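Tamau Household Textiles Program
Progress report to the Prindow Fund, October

1. Work in the period

The folding strand of the program moved from preparation to regular sessions. Ruth Condori continued as coordinator, and Wilmer Villca took over the scheduling of the room. A total of 718 garments were folded and recorded against a target for the period that the Fund will recall was set before the second work surface was available. T-shirts made up the largest share. Towels and pillowcases have been left for the next period.

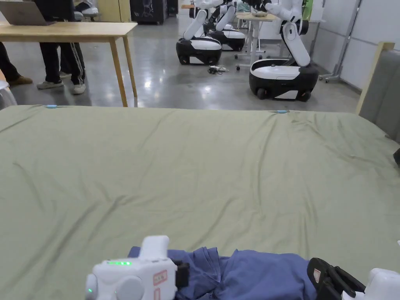
Garment handling is recorded from the crumpled state, as agreed with the Fund at the outset. Each item is placed on the work surface in a heap and must be opened, smoothed and folded before it counts as complete. The surface itself is dressed with a sage-green sheet, with light-blue clips along its far edge, and a blue garment stands out well against that color. Sheets still wrinkle during a session, and Lautaro Herrera has asked that they be pulled straight after every 30 garments.

2. Folding method

The written method was revised once. The earlier version allowed the sleeves to be turned in before the shirt was fully flat, and this led to uneven bundles - mostly in the larger sizes. The current version requires the body to be spread first, with the garment held at both sides while it is laid out. Lucero Henao reviewed a sample of 100 folded items under the new wording and returned 39 for refolding. The most common fault was a collar left turned under.

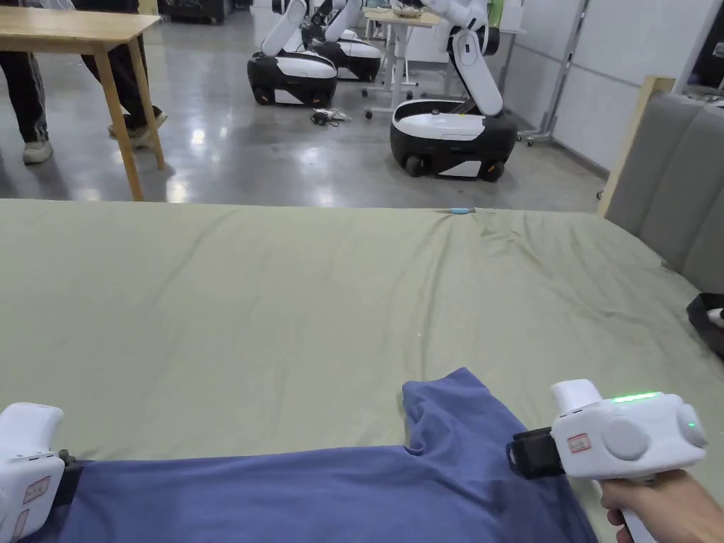
3. Supplies and costs

Sheets and clips were bought from Vondale within the approved budget line. One delivery was short and the balance has been credited. Laundry remains with Bermúdez on the existing terms. No transfer between budget lines is requested.

4. Next period

Nilton Chambi will prepare the stacking instructions, which begin where the present method ends, with a single compact bundle on the sheet. Storage trays will need to be ordered before that work can start, and a quotation will be sent to the Fund separately.
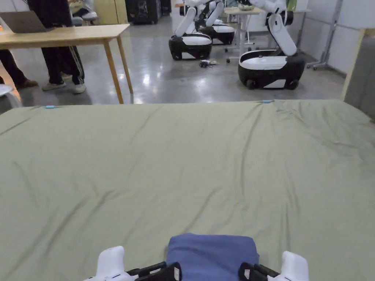 Figure 3. Blue cloth in its folded form on the work surface.

Ruth Condori
Program Coordinator, Tamau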